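Wakutell estrenará en abril «Uta y el faro de sal», su primera serie de animación

La plataforma Wakutell emitirá a partir de abril «Uta y el faro de sal», serie de animación de fantasía producida por el estudio Rovex. La primera temporada consta de 12 episodios, que se publicarán a razón de uno por semana, a las 19:00, en versión original y con doblaje al español. 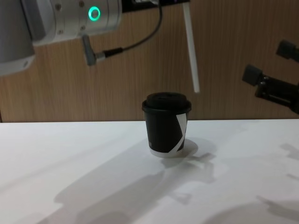
Agustina Valdebenito

La serie adapta el manga homónimo de In-ho Geum y cubre los cinco primeros tomos. Cuenta la historia de Uta, aprendiz de farera en una costa donde el mar se ha retirado, y de Sani, un zorro que conserva la memoria de los barcos hundidos. Los dos cruzan el desierto de sal en busca de la última marea — un viaje que en el manga ocupa más de 700 páginas y que la serie reordena para presentar antes a los contrabandistas del puerto.

La dirección corre a cargo de Stelios Deligiannis, que se ocupó también del guion gráfico del primer episodio y del último. Jummai Babalola firma los guiones. La música es de Ibrahim Nwosu, que ha grabado los temas principales con cuarteto de cuerda y coro.

«El manga tiene capítulos enteros sin diálogo y quisimos conservarlos», explica Deligiannis. «El tercer episodio pasa once minutos sin una palabra. En la sala de montaje lo discutimos mucho y al final se quedó así».
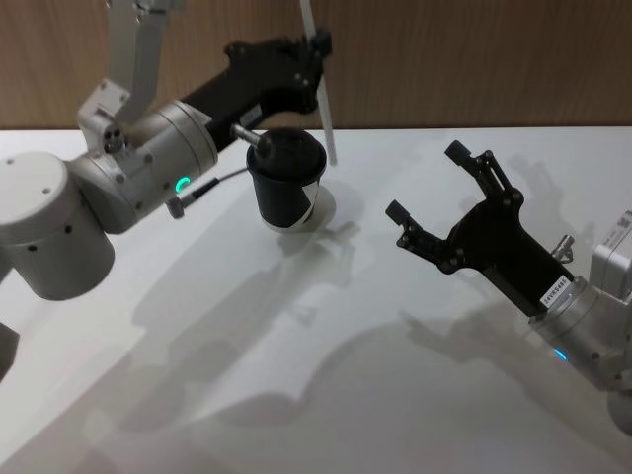 In-ho Geum ha supervisado los guiones y ha dibujado 300 bocetos nuevos de personajes secundarios y escenarios, entre ellos el mercado flotante, que en el manga solo se menciona. El autor ha pedido un único cambio en el final de la temporada, que difiere del cierre del quinto tomo.

«Sani habla menos que en el papel», señala Babalola. «Le dejamos las frases que los lectores recuerdan y el resto lo hace la animación».

El doblaje al español se ha dirigido en paralelo a la versión original. Wakutell anunciará el reparto de voces en marzo, junto con el segundo tráiler

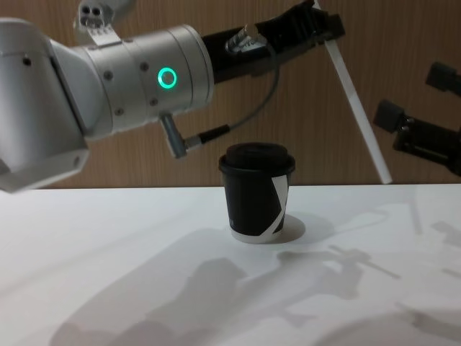 y el tema de apertura, interpretado por el mismo coro que participa en la banda sonora.

Los dos primeros episodios se proyectarán en un pase para prensa previo al estreno. Las solicitudes de acreditación se atenderán por orden de llegada a través del departamento de comunicación de Wakutell, que facilitará también material gráfico y entrevistas con el equipo.

Contacto de prensa: Agustina Valdebenito, comunicación de Wakutell.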